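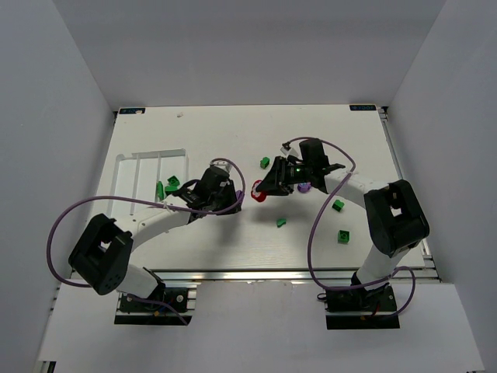
Over the table: the red scalloped ring, and something purple.

About Sekton
Posted in May by Lăcrămioara Coman

Most "about us" pages promise passion. We sort and check small parts on a pale tabletop, and I doubt passion helps. Sekton has 19 people and 88 regular customers. A rival says its parts last 1,000 uses. Maybe. We stop testing at 200 and tell you what we found.

This site uses cookies. Accept / Settings

Comments
Ilie: Does the ring come in other colors?
Erkard: Why stop at 200? Sounds like cutting corners to me.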